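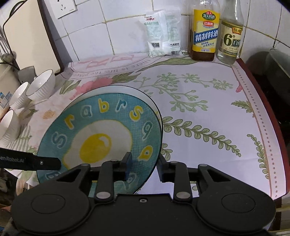

Ticket 344: boiler pressure keeps dropping
Opened by: Aitana Campos
Status: open, waiting on part
Date opened: 27 January 2024

Hello all, me again. I know the form says one line for the summary but this one has a bit of history, so bear with me.

The boiler (it's the Grultis combi, the one in the kitchen cupboard) has started losing pressure overnight. I top it up to 1.5 before bed and by breakfast it's under 0.5 and flashing the little tap symbol at me. Heating won't come on at all when it's like that, and the hot water runs lukewarm for a minute and then gives up. I've been filling it from the loop underneath every morning, which I know you're not meant to keep doing!

Things I've tried so far:

Bled every radiator upstairs and down. Got a good hiss out of the landing one and nothing but water from the rest. Topped up after. Same again next morning.

Went round with kitchen roll wrapped on every valve I could reach and left it overnight. All bone dry except the one behind the sofa, where there was a green crusty bit and a faint damp ring. Tightened the nut a quarter turn. No change to the gauge, so either it wasn't that or it wasn't only that.

Checked the filling loop is properly shut. Both ends. I even took the hose off and put the caps on, as the Barari helpline chap suggested, and he was lovely but we were on the phone for ages and he mostly read me the manual.

Looked under the ground floor where I can get the hatch up. Dry and horrible.
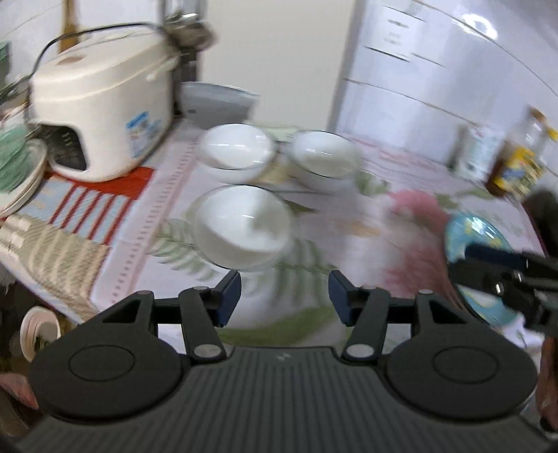
Update, next morning. Pressure was 0.4 at 6 o'clock, so I did the test from the back of the manual: fill it to 1.5, turn the boiler off, close both the flow and return valves underneath, and leave it for a night. If the gauge falls with the valves shut then the leak is inside the boiler, and if it holds then it's somewhere in the pipes. I'd put this off because it meant a night without heating in January and I am not a hardy person. Two jumpers and a hot water bottle.

Update. It fell! Down to 0.7 with everything shut. So I think we can stop blaming the sofa radiator, though I'd still like somebody to look at that valve while they're here.

I then went outside and looked at the little copper pipe that pokes out through the wall, and tied a freezer bag over the end with a rubber band (loosely, before anyone tells me off). There was a good spoonful of water in it by teatime. From what I've read that points at the pressure relief valve letting by, and possibly the expansion vessel having lost its air, which would also explain why the gauge shoots up to nearly 3 when the heating's on and then sinks like a stone. I hadn't mentioned that bit before, sorry. I thought they all did it.

Reply from Sadeghi Heating: Thanks for the detail, very helpful. Agree with vessel and PRV. Please leave the bag off the discharge pipe now. Don't try to recharge the vessel yourself. Will order the valve and bring a pump. If the vessel won't hold air it will need replacing, worst case 400 all in including labour.

Me: Bag is off. 400 is a bit of a gulp but fine if it comes to that. Would the cover plan with Gisura pay for any of it? I've got the booklet somewhere and it says "parts subject to wear" aren't included, but doesn't say which parts those are.

Sadeghi Heating: You'd need to ask them. Give them the words "expansion vessel failure" and get the answer by email.

Me: Emailed. Got an automatic reply saying 2 working days. Meanwhile I'm topping up once in the morning and writing the gauge reading on the calendar, so you'll have those when you come. Cupboard is cleared out ready — the hoover and the ironing board are living in the hall — and you can park on the drive.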